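Notebook, July – shutter tester and the Sover folder

Started at 9:40. The Vodeo tester needed new batteries again, so the first set of readings is thrown out. Second set is on the sheet in the drawer. At a marked 1/100 the Sover gives 1/724 on one pull and then something close to 1/60 on the next, so either the sensor is catching the blades on the bounce or the slow train is hanging up. I don't trust the high number at all.

Took the front element off and cleaned the speed cam ring with naphtha. Old grease came out brown. Left it open to air for an hour with a cup over it. Do not oil the blades, whatever the Nowicki repair sheet says. We did that on the last one and had to strip it again.

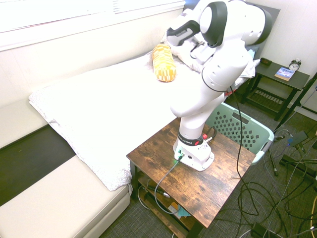
After lunch ran 5 pulls at each marked speed. The top two speeds still run slow but they agree with each other now, and I can live with that for negative film. 1/25 is good. One second sticks on the first pull of the day and then frees up. Might be the pallet. Leaving it until I have the Nowicki apart as well, then do both with the same bath.

Bellows: two pinholes at the rear corner folds, found with the small flashlight inside and the room dark. Painted with the black fabric paint, two thin coats. Check again before loading film.

Floston parts order: the retaining rings are in, the spring set is not. Their list has the spring under 1,271 but the packing slip shows a different part, so write to them before opening the bag.

To do
Recheck infinity focus with the ground glass taped in
Pull one second again first thing, cold
New foam for the tester lid, light is getting in at the hinge – could be part of the odd 1/724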